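Demonstration collection (robot learning)

Demonstration collection is the stage of a robot learning project in which examples of a task are recorded so that a control policy can later be trained on them. Each example, called a demonstration or an episode, pairs what the robot's sensors recorded with the commands sent to the arm over the same period. The term is used mostly for manipulation, where the task involves grasping, moving or placing objects. Collection for walking or driving systems follows different practice and is treated separately.

Contents
1 Structure of an episode
2 Workspace and objects
3 Camera placement
4 Operator methods
5 Variation
6 Review and rejection
7 The Lultstead procedure
8 See also

Structure of an episode

An episode begins at a defined start state and ends when the operator marks the task as complete or abandons it. Between those points the recorder stores joint positions, gripper opening, camera streams and a time stamp for every sample. Most projects also store a short text instruction, such as "put the cup on the shelf," and a success mark.

Episode length depends on the task. A single pick may take a few seconds, while a tidying task made of several picks may run for minutes. Long episodes are often split into segments after recording, with each segment given its own instruction. The split points are chosen by hand or by a rule based on gripper opening.

Recording rate is a compromise between detail and storage. A rate of 30 samples per second is common for cameras. Joint data is often sampled faster and then reduced to match.

Workspace and objects

Collection is normally done on a tabletop within reach of the arm. Household objects are preferred for general-purpose policies: mugs, tumblers, towels, small shelves and containers. Soft items such as folded cloths are included because their shape changes when they are gripped, and glazed or polished items because their highlights shift with the viewing angle.

Small furniture serves both as a target and as an obstacle. A shelf frame can be used upright, on its side or upside down, and each pose changes which paths the gripper can take. Parts may carry printed labels so that a layout sheet can refer to them by name. A label also gives a quick check of pose, as its text is inverted when the part is turned over.
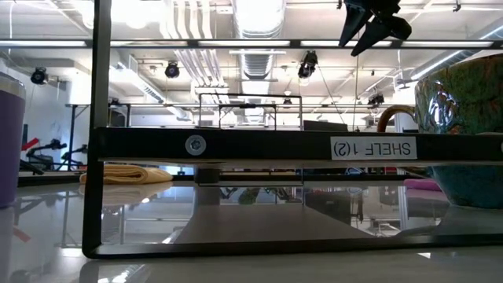 A labeled shelf frame lying upside down in front of a mug and a folded cloth, with the gripper above the crossbar.

Reflective table surfaces are a known difficulty. The surface mirrors ceiling lights and nearby objects, and a policy trained on one such table may respond to the reflections. Some groups cover the table with a matte sheet. Others leave it bare and rely on variation in lighting to reduce the effect.

Camera placement

Two kinds of view are in general use. A fixed camera beside or above the workspace shows the arm and objects in a constant frame of reference. Its weakness is occlusion, as a shelf post or the arm itself may hide the object being grasped.

A wrist camera moves with the gripper. It keeps the fingertips in view at close range and shows the gap between them in relation to the target. Its background changes with every motion, and it may take in parts of the room well beyond the table, including people, furniture and other robots. This background is usually kept in the training data. Where a project requires it, faces are blurred before release.

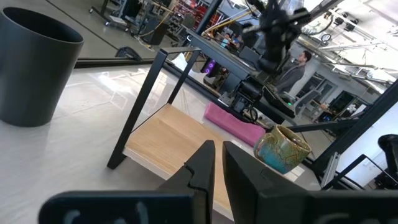
Wrist camera view over the open gripper fingers toward a small table with a wooden lower shelf and a glazed cup.

The two streams must be aligned in time. An offset of 80 milliseconds between views is enough to place a grasp visibly too early in one of them. Alignment is checked by comparing a sharp event, such as the closing of the gripper, in both streams.

Operator methods

In teleoperation, a person moves a leader arm, a handheld controller or a tracked glove, and the robot follows. In kinesthetic teaching, the person holds the robot arm and guides it directly. Teleoperation keeps the operator's hands out of the camera views and is the usual choice when images are used for training. Kinesthetic teaching gives a better feel for contact but places the operator's body in the workspace.

Operators differ in speed, approach angle and amount of hesitation. Mixed styles can make a data set harder to learn from when the number of episodes is small. Operator identity is therefore often stored with each episode.

Variation

Object positions, object types and layouts are changed between episodes according to a plan. Changes made without a plan tend to cluster, with objects set down repeatedly near the middle of the table. A layout sheet or a random position generator is used to prevent this.

Review and rejection

Recorded episodes are reviewed before training. Common grounds for rejection are dropped frames, a wrong instruction text, a start state that does not match the plan, and contact between the arm and the furniture. Failed grasps are not always rejected. An episode in which the operator misses, backs off and tries again can teach recovery, and is kept under a separate mark.

The Lultstead procedure

The Lultstead procedure is a written collection protocol for tabletop tasks, compiled by Lộc Đồng and first issued on August 27, 2020. It defines 22 layouts, each with a sheet giving the pose of every furniture part, and calls for 17 accepted episodes per layout before the operator moves to the next. A revision the following June added rules for cloth and withdrew the earlier requirement for a matte table cover.

The procedure has been criticized for its fixed order of layouts, which allows operator practice to be confused with layout difficulty. The Pastine variant shuffles the order and is otherwise the same.

See also

Aranda layout notation
Imitation learning
Teleoperation
Zanon recorder format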